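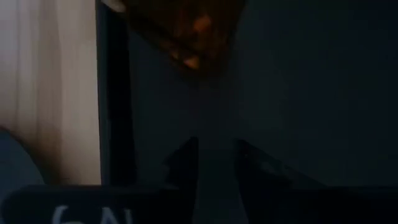 Kukard backup says "disk full" but the disk isn't full

Search the help pages Go

16/09/2019
Posted by Awuor Kirui

I look after four Windows 10 PCs in a small office. They all back up overnight to one external drive using Kukard. The drive is sold as 1000 GB. Since I moved the job to a new folder on the same drive, three of the PCs finish and the fourth stops part of the way through with "Error 107: destination disk full".

If I right-click the drive and choose Properties, Windows shows nearly 600 GB free. The fourth PC has 40 GB of documents and not much else, so it should fit many times over.

Things I have tried:

Restarting the PC and the drive.
Deleting the half-finished backup and starting again. It stops at a different file each time.
Running the error check on the drive from Windows. No problems found.
Turning the antivirus off for one run. No difference, and I've turned it back on.

The job is set to keep versions for a year and compression is on Normal. I copied the settings from one of the PCs that works, so they ought to be the same. The log has only the error line and the time, unless there is a fuller one kept somewhere else.

I'd like to keep the old versions if I can. Someone asks for a file from last June often enough that I don't want to wipe the lot and start over.

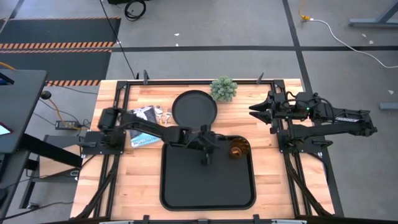 Answers

Talha Mirani

Buy a bigger drive. They are cheap now and you will need one sooner or later with four machines on it.

Godfrey Gachanja

A bigger drive won't help if it's what I think it is. Kukard doesn't write straight to the destination. It builds each chunk in a temporary folder first and then moves it across, and by default the temporary folder is on C: of the PC being backed up. When C: runs out you get the same 107 message, and it says "destination" whichever disk has filled up. It's a badly worded error and has been like that for several versions.

Look at the free space on C: on the fourth PC while the job is running. Looking beforehand won't tell you much, as the temporary files are removed when the job stops.

To change where it goes:

1. Open Kukard and stop any job that is running.
2. Go to Tools, Options, Storage.
3. Under "Working folder" choose a folder on a disk with plenty of room. You can use the backup drive itself – it is slower but it works.
4. Click Apply, then close the program fully from the icon by the clock. Closing the window is not enough.
5. Open it again and run the job by hand once.

The working folder is saved on each PC and isn't part of the job, so copying the settings over from another machine doesn't bring it with it. Your old versions are not touched by any of this.

The fuller log is under Tools, Support, Detailed log. It is off by default.
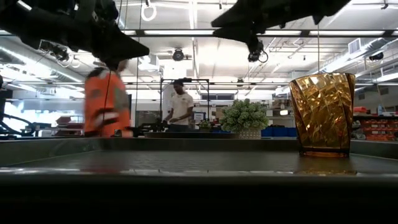

Sizwe Mtshali: Check quotas as well. If the drive is plugged into one PC and shared to the others, Windows may have a limit set for the account the fourth PC logs in with. On the PC that has the drive, go to the drive's Properties, then the Quota tab, then Show Quota Settings. If "Deny disk space to users exceeding quota limit" is ticked, look down the entries for that account. The other PCs would carry on as normal. I had one left over from whoever set the drive up before me, and I spent a weekend on it. The tab only appears if the drive is formatted as NTFS.

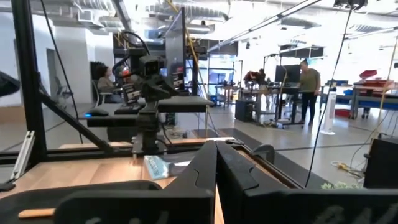 Awuor Kirui: Thanks. There are no quotas set on the drive, the box isn't ticked. C: on the fourth PC went down to nothing during the run, so it's the working folder. I have moved it to the backup drive and last night's job finished. It took a lot longer than the others do – is it safe to put the start time earlier so that two of them overlap, or does Kukard mind that?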